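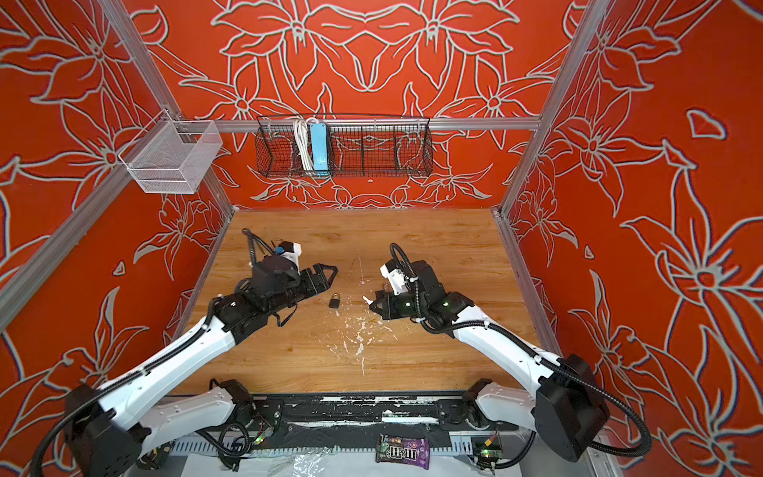

I'd been at the Grurkbridge plant eight years when Etico put the arms in, and for the first month I ate lunch at the far end of the room so I wouldn't have to watch them. My bench used to be locks and latches, 607 pieces on a good Saturday, and my thumbs still ache from it. Now I sit on a stool and teach. I put the little black padlock down on the wood between the two grippers, and I wait, and I write down what they do with it. Mostly I write "again." My sister says I got promoted -- my paycheck hasn't heard! The big white-outlined flowers on the walls remind me of my grandmother's kitchen, so I talk to the arms the way I talked to her, loud and slow. The left one I call Auntie. Last night I stayed until nearly 12, and on the bus home my hands kept closing on nothing.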